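Wernell breakfast club – progress report, 2021-09-24

Hi all at Hendriks! August flew by, so I'm catching you up on two months at once. We served 700 breakfasts, up from 400 in the two months before, and I'm still grinning about it.

Most of the growth came from the Drisetti side of town, where the new bus stop makes it so much easier for families to reach us before school. Toast is still the big favorite – I keep pushing oatmeal and getting polite looks. 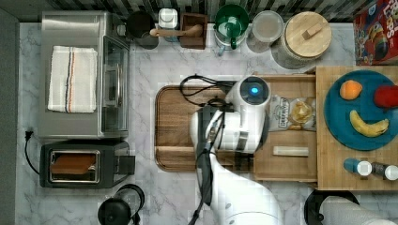

Money

We've spent $1000 of the grant so far, mainly on bread, milk and fruit. The Wustusex order came in late, so that bill will show up in my next report.

What's next

I'd love to add a second morning if the rent stays put. More on that soon!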